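Gripper trials: where we've got to, and why I'm not signing anything yet

Members who came to the August meeting will remember that we agreed to try two grippers for the bin-picking cell before putting anyone's money down. I was asked to write up the results for the newsletter, I suspect as a way of keeping me quiet during the meeting itself. The write-up is a bit longer than was asked for.

The two candidates are the Trakix parallel finger unit, which we have on loan until the end of the season, and the Irow suction head, which the Plaltdale shop bought last year and has hardly taken out of its case. Both claim to handle "mixed rigid parts in random orientation." I have read that phrase on a lot of brochures. It usually means somebody tipped a few parts into a clean tray under good lighting and filmed the tries that worked.

So we set the test up to be a bit unfair. Plain rectangular blocks in two colours, tipped into a metal bin, to be picked out one at a time and put in the bin behind. No sorting, no shaking the bin to spread them out, no reaching in to turn a block the arm didn't like. If the arm gave up, that was a fail. If it dropped one between the bins, that was a fail too, and we left the block where it landed until the run was over.

The arm is the KUKA we already know. I want to be clear on that, as a couple of people have asked whether a newer arm would fix things. I don't believe it would. In my view the arm goes where it's told. Nearly every failure we logged came down to what was on the end of it, or to the camera telling it the wrong thing, and a faster arm would only get us to the wrong place sooner. 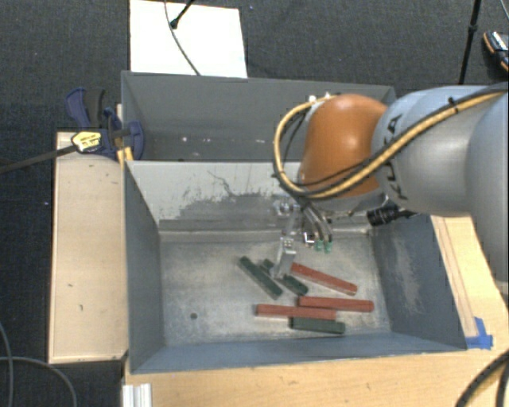

The Trakix results first. On loose blocks, lying well away from each other, it's good. I'll give it that without grumbling. It closes firmly, it doesn't chatter, and the grip force setting does roughly what the dial says. Over our first long session on the Saturday it ran for more than 2,000 cycles with no mechanical trouble at all, and I had bet a coffee against that.

The trouble starts when blocks lie side by side. A finger gripper needs somewhere to put its fingers. If two blocks are touching along their long sides, there's no gap, and the gripper either comes down on top of one of them or pushes the pair along the floor of the bin until something gives. We had one run of 14 attempts on touching blocks where it got a clean lift on 2. The supplier's answer was that we should "optimise the approach angle." We did. We spent most of an evening at it, and the next run was no better that I could see.

It's also poor near the walls. A block lying flat against the side leaves no room for the outer finger, and the planner simply refuses the pick. I'd sooner have a refusal than a crash, but a cell that leaves the last few parts in every bin is a cell with a person standing next to it, and then I'd like to know what we've automated.

The Irow doesn't mind walls or neighbours. It comes down from above, it only needs a flat patch to seal on, and on the touching blocks that beat the Trakix it picked one after another quite happily. For the first hour I thought we had our answer and I was ready to eat my words.

Then the dust got in. Our blocks shed a bit, as anything does after being tipped in and out of a metal bin all day, and the cup started losing its seal. You hear it before you see it, a sort of thin whistle, and then the block lets go halfway across. We cleaned the cup and it came good. A while later it was whistling again. The brochure says nothing at all about how often to wipe the cup, and when I rang to ask I was told it "depends on the application." I'm sure it does. The application is picking up blocks.

It's also weaker on tilted parts. When one block rides up on another, the cup meets it at an angle and seals on one edge only. Sometimes that holds. I don't like "sometimes" in a machine that swings parts over a bench.

A word on the camera, where I think we've been kidding ourselves. Romaniuk's vision package was sold to us as the clever part, the piece that would make any gripper look good. It finds single blocks nicely. Put two of the same colour against each other and it will now and then report one long block, with a confidence score that would make you blush, and send the gripper straight to the join. Neither head can do much with that. I went back through the logs, and 13 of the picks we'd written down as gripper failures on the first day were the camera's fault. I've moved them to the right column. They'd been making the Trakix look worse than it deserved, and I say that as someone who hasn't warmed to it.

The bins matter too, more than I expected. Bare metal that has seen some use throws back odd patches of light, and the camera likes some of those patches a good deal. We tried a sheet of matte paper on the bottom for one short run, and the false detections dropped off. The paper was also in ribbons by the end. A painted floor might be the cheap fix, though anyone who has looked at what happens to paint inside a parts bin will have their doubts, me included.

Cables deserve a grumble of their own. Whichever head we fit, the hoses and leads have to follow the wrist, and a loop with enough slack for one pose has too much for another. The Trakix fitting guide shows a very tidy run of cable on an arm that, in the drawing, is standing still. Ours isn't going to stand still. Please check the ties before each session and don't pull the loop tight to make it look neat. Someone did that between runs, the wrist ran out of travel on the far bin, and we lost an hour working out why it kept stopping on a fault it had never shown before.

While I'm at it, the clamp between the bins stays on. If the bins shift, even by a finger's width, every saved position is wrong and the camera has to be set up again from scratch. Anyone who needs the clamp for another job can buy another clamp.

What do I make of it all? On price, the Irow is cheaper to buy and, I suspect, dearer to run once you add the cups and the cleaning. The Trakix costs more up front and would probably outlast the rest of the cell. On results, each does well at what the other does badly, and it would be very easy for a salesperson to pick the half of our table that suits. Two of them have already asked for a copy. I've said no until we've finished.

There has been talk of a combined head with fingers and a cup on the one mount. I've seen the quote. It's a lot of money for something we'd be among the first to own, it adds weight at the wrist, and it doubles the number of hoses we already can't keep tidy. Before I'd back that, I'd want to see one working in somebody else's bin, with somebody else's dirty parts, for longer than the length of a video.

Next steps, then. We'll repeat the touching-block runs with both heads now that the camera errors are being logged separately. We'll run the Irow with a fixed wipe-down schedule so there's an honest figure for lost time. And we'll put a few parts in with rounded corners, as the real ones don't have square edges and I'm tired of being told the blocks are "representative."

Sessions start at the usual hour and anyone who wants to watch is welcome. Bring safety glasses, stay behind the line when the arm is live, and if you see a pick fail, write it down even if the next one works. The Trakix has to go back at the end of the loan, so if you have a test you'd like run on it, get it to me before the next meeting.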